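Keeping a Household Paper File: Notes After One Year

May 2019

The purpose of this post is to record how the paper filing arrangement described here last year has performed, and to set out the changes that have been made to it. Several readers wrote to ask whether the arrangement was still in use. It is, with some adjustments.

The original plan called for 40 folders, each with a printed label, kept in a single drawer of the Bronell cabinet. In practice that number was too high. Papers were often placed in the wrong folder, and a search for one receipt could mean opening four or five of them. In January the folders were reduced to 15. The labels are now written by hand in pencil, so that a folder can be given a new use without being replaced.

What Is Kept

Tax returns and the papers that support them are held for seven years in this household. Readers should confirm the period that applies to their own situation. Deeds, birth certificates, and insurance policies are kept without limit and are stored apart from the rest, in a metal box on the closet shelf. Utility bills are discarded once the following bill shows that payment was received.

Manuals have been the most difficult category. A complete set of appliance manuals took up half of the drawer and was seldom consulted. Only those for the furnace, the water heater, and the Brenis sewing machine remain on paper. The last of these is out of print, and the threading diagram is needed more often than one would wish.
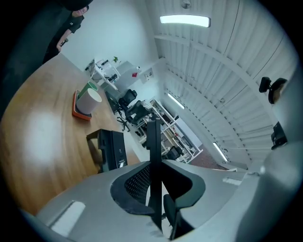 The Monthly Review

A review is held on the first Saturday of the month. All papers that have collected in the hall tray are sorted at the kitchen table into three piles — file, act, and shred. The act pile must be cleared before the session ends, even if this means only writing a check or leaving a message with the dentist's office. The review was missed twice over the winter, and the tray overflowed on both occasions.

The shredder accepts 6 sheets at a time. It should be allowed to cool between batches, a point the author learned at the expense of the previous one.

Matters Still Open

School papers and children's drawings have no settled place. They currently occupy a flat carton under the guest bed, and the carton is full. Photographs are also outside the system. A separate post will deal with the old negatives, which have yet to be sorted by year.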